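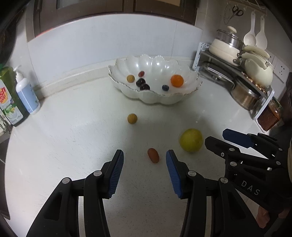
Fruit bowl on the kitchen counter, with three pieces loose in front of it.

Kitchens & Tables | Galleries | Fruit and Bowls

The Scalloped Bowl on a Speckled Counter

By Bastian Kohlhase
9 Nov 2024

This gallery belongs to the kitchen counter series. It is a short one, with a single picture and notes on the bowl, the fruit and the counter. Readers asked in October for more pages about plain household things, and a bowl of fruit is about as plain as they come.

The bowl
It is large and shallow, glossy white, with sides shaped like petals and a thin gold-brown line along the wavy edge. The surface is shiny enough to throw bright spots of light back from the far wall. I bought it secondhand at the Clotomberg market. There is no maker's mark on the underside, and the seller didn't know where it came from. A shallow bowl like this suits small fruit well. In a deep one the bottom layer gets forgotten.

The dark fruit
Two round ones, so dark a purple that they are nearly black, sit touching each other toward the front. A small oval red one lies just above them. Dark fruit shows up best against white, and I would not use this bowl for anything pale.

The orange one and the blueberry
The citrus on the right is the largest thing in the bowl. The blueberry beside it is the smallest blue thing I have ever put on this site. I like a big gap in size between neighbors.

The tan-yellow ones
One is in the bowl at the left, and its match is on the counter in front.

Still on the counter
Besides the small yellow one there is a big yellow-green fruit, shaped like a lemon and faintly mottled, and a long reddish-brown oval nearest the front. The big one will go in last, wherever there is room.

The counter
White with fine grey speckles, over a dark brown cabinet. The edge curves on the left side, so there is no sharp corner to catch a hip on. Speckled tops hide crumbs, so I wipe this one whether it looks dirty or not.

The full counter series now has 40 pages. The next one covers bread boards.

3 comments

Skasteck
I have a bowl with nearly the same edge, but the line on mine is plain gold and has worn off in two places. Don't put yours in the dishwasher.

fakon_kitchen
What is the long reddish-brown one? I thought of a date first, but I'm not sure.

Strobel
Nice colors together. I would leave the big yellow-green one out and keep it on the counter by itself. Looking forward to the bread boards, I have one from my grandmother that I could send a picture of.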